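Gultari Baby Gift Sets: FAQ

What is in the Cornach set?
A cotton blanket, 2 muslin cloths and a bib.
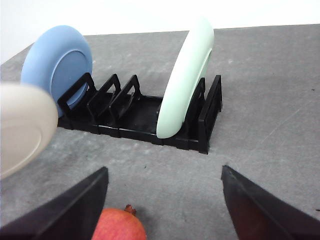

Black rack with upright dividers, on a grey tabletop.

Can I wash the blanket?
Yes, at 30 degrees. Do not tumble dry.

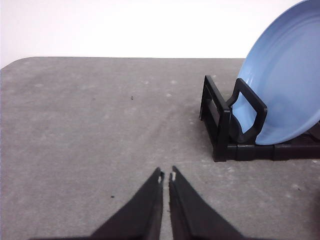 Ribbon on the Wumbei set is tied by hand and must be removed before use. Trim stray threads with blunt scissors; narrow tips can snag the weave.

How long is delivery?
Allow 5 working days.
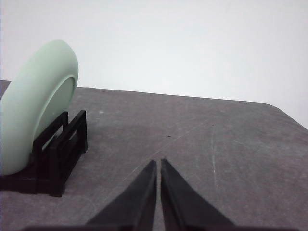

Orders over £50 are sent free of charge.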